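Home Robots Space Oceans Make and Do Ask Us

Which gripper is best?

Your hand is brilliant! It can squeeze a sponge, lift a bottle and pick up a sheet of paper, and you hardly have to think about it. Robots find all of that really tricky, so the team at Gimorcombe is testing 4 grippers to see which one copes best with ordinary household clutter.

Each gripper gets 553 tries. One of them, the Joter, has soft-looking blue pads on black arms, and a person can hold it and steer it by hand. The pads close on something from both sides, a bit like your finger and thumb (try it with a pencil!).

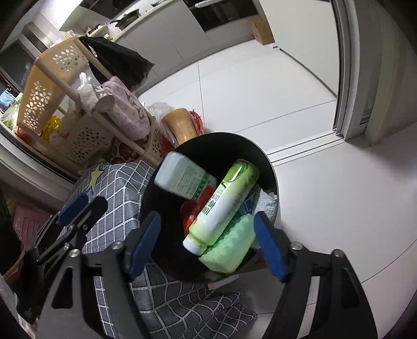

Torres wrote in to ask whether a gripper with more fingers would always win. Good question, Torres! The Vastgate has three fingers and it's fantastic with round things like oranges, but it gets in a muddle when objects are squashed close together. Two pads can slide into much smaller gaps.

Bottles are slippery, sponges go flat and paper crumples, so every gripper has something it hates. The Joter's worst enemy so far is a wet teaspoon.

Have a go yourself: pick up a sock using two wooden spoons, then try a grape!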